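Toy library to reopen in March in former Haugland shoe store

The Rorlow toy library will reopen in March in the old Haugland shoe store on the main street, after eight months without a home of its own.

The library had to leave its rooms behind the swimming pool last summer, when the roof over the east side began to leak. Most of the collection went into storage. A small part of it could still be borrowed from a table at the public library, open two afternoons a month.

Lovisa Amundsen, who runs the service for the town, said the new space is bigger and easier to reach with a stroller. The bus from Mornen stops outside the door.

"We had families who gave up on us because of the stairs at the old place," she said. "A few of them have already called to ask when they can come."

The library had 112 member families when it closed. It now has 81. Amundsen said she hopes to be back over the old number before the end of the year, and that anyone whose membership ran out during the closure can renew it without paying the joining fee.

Members can borrow up to 3 items at a time and keep them for four weeks. That covers puzzles, board games, ride-on toys, dress-up clothes and building sets. Large outdoor items, such as the sand table and the balance beams, must be booked ahead and can be kept for one weekend only.

Some rules will change. Building sets will no longer be counted piece by piece at the desk. Staff will weigh each set when it goes out and again when it comes back. Ruba Qaisi, who works at the desk, said counting a big set could take 20 minutes with a line of people waiting. Small losses will not be charged. If a main part is missing, the family will be asked to look at home first and then pay for a replacement.

Toys for children under three will be kept on separate shelves near the window, away from sets with small parts.

The town is paying the rent for the first two years. Flovora, the garden supply firm, has given about $200 toward new shelf labels. Callum Purves, who owns the building, is having the front door widened, and that work is due to be finished two weeks before opening.

The old roof will not be repaired this year. Eilif Forsberg of the town's buildings office said the rooms behind the pool will stay closed while the town decides what to do with them.

Donated toys will be accepted again from opening day. They should be clean and complete, and soft toys cannot be taken. Opening hours will be posted on the door and on the town's website.
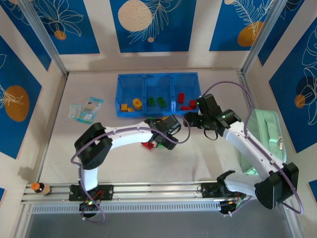 Building pieces sorted by color in a blue plastic bin.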